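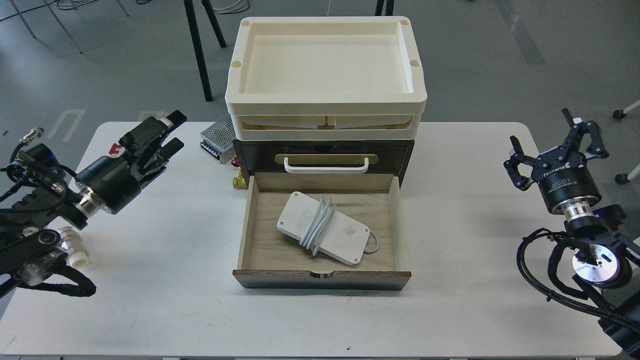 A laptop charger in its drawer, cable wound round the brick.

How I finally sorted out our cables

I put this off for years. We had a carrier bag of chargers under the stairs, another in the spare room, and when I moved back from Dendcombe in January I found a third one in a box marked KITCHEN (no idea). So I gave it one rainy evening, and I've kept it up since, which is a miracle in this house!

What you need

Masking tape, a pen that doesn't smudge, a few drawers or shoeboxes and a big bit of floor. I spent 9 pounds in all, mostly on tape because I kept losing it.

Step 1. Get everything out

Every room, every bag, the car too. Tip it all on the floor and don't start untangling yet or you'll be there until midnight.

Step 2. Match each lead to a thing

Walk round the house with the leads over your arm and try them. Check the volts and amps printed on the plug against what's printed on the gadget, as plenty of them fit the socket and are still wrong. If you've got a lead with no gadget, put it to one side.

Step 3. Label both ends

Fold a strip of tape round the lead like a little flag and write what it's for. "Jaqueline's old laptop" is much more use than "laptop". My friend Jaqueline Valdovinos does hers by colour, but I'd forget which colour was which by teatime.

Step 4. Wind them loosely

Big, soft loops. Leave a bit of slack where the lead meets the plug or the brick, as that's where mine always split.

Step 5. One drawer per sort

I have three: laptops, phones, and odd things like the camera and the toothbrush. Keep the one you use most at a height you can reach without kneeling.

Step 6. Deal with the leftovers

Give the mystery leads three months in a bag with the date on it. After that, take them to the electricals bin at the tip, and check for frayed ones while you're at it. Those can go straight away.

Next I'm doing the batteries, once I've found them all.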